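Getting an older car ready to sell - tips from the workshop

Most of what puts a buyer off is small and cheap to sort out. Set aside a weekend before you list the car and work through it in daylight.

Wash first, then look. Dirt hides stone chips and makes good paint look tired. Do the wheels before the body with their own bucket and brush. Rinse from the roof down, wash in straight lines and dry with a clean towel. If the paint still feels rough, go over it with a clay bar and plenty of lubricant.

Door jambs get forgotten. Open every door, the hood and the trunk, and wipe the edges with a damp cloth and a little all-purpose cleaner. Keep the pressure washer well away from the engine bay. A soft brush and a rag will do.

Cloudy headlights can be brought back by hand. Tape off the paint, wet sand with 1000 grit until the haze is even, move up through the finer grades and finish with plastic polish. Put a UV sealant on afterward or they will yellow again by August.

Glass needs two cloths, one to wipe and one to buff. Wipe the inside up and down and the outside side to side, so you can tell which side a streak is on. The same two-cloth habit works on any shiny surface.

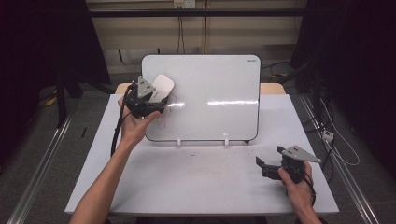 Marker scribbles on a glossy whiteboard, not yet fully wiped away.

For seats, vacuum with the crevice tool before anything wet goes near them. Spray the cleaner on the brush, not on the fabric. Leave the windows down an inch while it dries - a damp cabin smells worse than a dirty one. Skip the air freshener. Buyers wonder what it is covering.

Check the tires cold, including the spare. Go by the sticker in the door jamb, not the number on the sidewall. Top up the washer fluid and replace any dead bulbs. Wiper blades take 5 minutes to change.

Put the service receipts in date order in one folder. Heriberto Ibarra sold his old wagon to the first person who came to see it, and he puts that down to the folder. He had 54 receipts going back 18 years.

If the battery is weak, charge it overnight and have it tested. Do not leave the car on a jump pack for viewings. And start it from cold with the buyer there - a warm engine makes people suspicious.

Updated 27 April 2023 by Marta Boiko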